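How to Plan a Weekend Around a Small-Town Street Festival

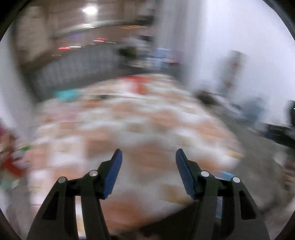 The guest bed, before the company comes.

If you have out-of-town friends who keep promising to visit, a street festival is the best excuse I know to finally pin them down. Ours in Bratomley takes over the main road for 2 days every August, and after hosting people for it more years than I care to add up, I have settled into a way of doing things that leaves me enough energy to enjoy the music too!

Start with the schedule. Most festivals post the full lineup a few weeks ahead, and the one for Bratomley last year listed 102 vendors and performers, which is far too much for anybody. Print it out, hand everyone a pen, and have each person circle the two things they would be sad to miss. Build the days around those circles and leave the rest to luck. (Luck is how we found the accordion players behind the bank, and my sister-in-law still talks about them.)

Next, work out the parking. Streets near the stages close early, and the signs go up earlier than you would think. We leave the car in Carwood, the next village over, and take the shuttle in. It runs every 13 minutes until late evening, and the stop is right by the old feed store – look for the line of people with lawn chairs. If your group has small children or anyone who tires easily, ride in at 10 in the morning and plan to be home for a rest by early afternoon.

Then there is the matter of food. Eat a real breakfast at home, something with eggs in it, and treat the festival as one long lunch. Walk the whole street once before you buy anything. I know that is hard when the first thing you smell is fried dough, but the best stands always seem to be at the far end. Bring small bills and share everything, so you get to try more.

Pack one bag for the group: water, sunscreen, a light jacket each for after dark, and a blanket to sit on. I keep my checklist on the fridge under the heading "Tidimness," a family word for being tidy without making a fuss about it, and I cross things off with great satisfaction.

For the evening, pick a meeting spot that can't move. A food truck can drive off, but the clock outside Dubey Hardware has stayed put all my life. Phones get slow when the crowd is thick, so agree on a time as well.

Last of all, get the beds made up before your guests arrive. You will come home with sore feet and sticky hands, and hunting for pillowcases at 11 at night is a poor way to finish a good day. Leave a porch light on, too, and put a pitcher of water in the refrigerator.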